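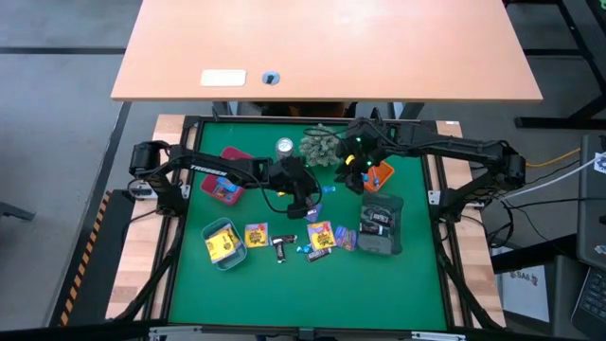

## Fetbridge Storage Units: Common Questions

**How long is the lease?**
Month to month. We need seven days' notice before you move out.

**What sizes do you have?**
Small units are 25 square feet. The largest are 225 square feet and have a roll-up door.

**When can I get in?**
The gate code works from 6 a.m. to 10 p.m. The office closes at 5.

**Can I store paint or propane?**
No. Tires are fine, up to one set per unit.

**What if I pay late?**
A fee is added after the 5th of the month. Your code stops working until the balance is paid.

**Do you sell locks?**
Yes, at the office. You may bring your own. Each unit takes up to 2 locks.

**Where do I mail a check?**
Fetbridge Storage, 3205 Rivel Road. Write your unit number on it.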